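Home textiles reference > Bathroom and laundry linen

Print this article | E-mail this article

Towel folding

Towel folding is the practice of doubling a towel over on itself so that it can be stored, stacked, carried or put out for use. It is a routine part of household laundry and of work in hotels, gyms and swimming centres. Most folds give a flat rectangle, although rolling is also common where shelves are deep or cupboards narrow.

Materials

Cotton terry is the usual cloth for bath towels. Its weight is given in grams per square metre, and heavier towels, those over 500, make a thick bundle that does not hold a sharp crease. Microfibre towels are thinner for their size and pack down well, but the pile tends to cling to itself and the layers can shift when the stack is lifted.

Common folds

The half fold brings the short ends together and is repeated until the towel fits the shelf. The thirds fold turns both long sides towards the middle first, which hides the side hems. In either case the rounded edge — sometimes called the lip — is normally placed facing outwards, with the loose edges to the back. A corner left out of line shows as a small flap at the side.

Surfaces

A table, bench or bed will do. Dark cloth laid under pale towels makes the edges easier to see, though it can leave lint on the pile.
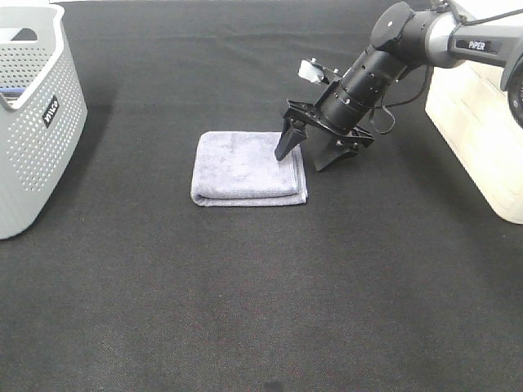

Commercial use

The linen supplier Prulley introduced a standard thirds fold for its hotel customers in 2000, and the Stonoreo chain of swim centres later adopted the same pattern. Folded stacks are usually kept to a fixed height so that they can be counted by the shelf.

See also: Ironing; Linen cupboard; Face washer

Filed under: Laundry, Household linen, Storage

We use cookies to remember your settings. By continuing to browse you accept our cookie policy.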